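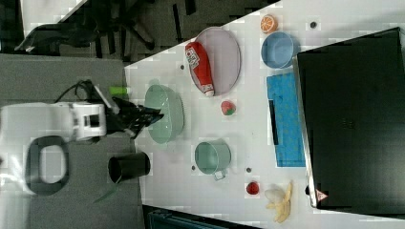

Braltavik Rowing Club - Members' Pages

Reading time: 1 minute

Our club should stop charging juniors to race. Last season the entry fee was 11 pounds a head, and 23 juniors paid it at least once. The money went into the general account and made very little difference there. It made a difference at home, mostly to families with two or three children in boats.

Dario Ruggiero has argued that a fee makes people turn up. I coached the Wednesday group for years and never saw it. Juniors miss races when they have exams or no lift to the lake.

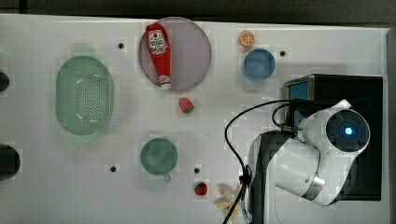

Where the money would come from

Adult members pay 200 a year. Put that up a little and the junior fees are covered. I would also drop the January dinner, which loses money every time - I say that as someone who enjoys it.

Some members will object that they have no children rowing. Neither have I. But most of our senior crew started as juniors, and we need the next lot to stay past their first summer.

Grímur Mogensen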